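Peppermint and Ginger Tea After Meals: Project Report
November 25, 2020

We compared two herbal blends bought in Sakurdale, one peppermint and one ginger with fennel. Each cup used 300 ml of water and one bag.
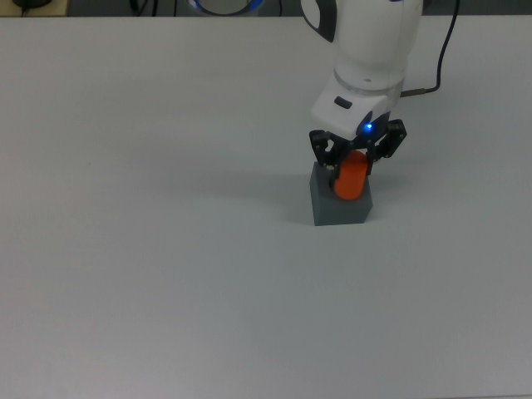
Figure 1. White arm with black two-finger gripper over the tabletop.

Steeping time was set at eight minutes for both blends. The 28 participants filled in a short form after lunch – bloating, fullness, taste.
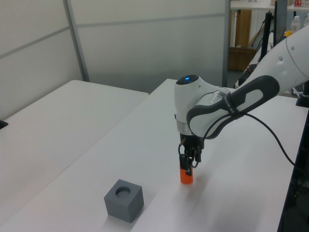
Of these, 16 preferred the peppermint. Scores for bloating were close, and we could not separate the blends on that question. Forms from the Stirdale group had no taste score and were left out of that table.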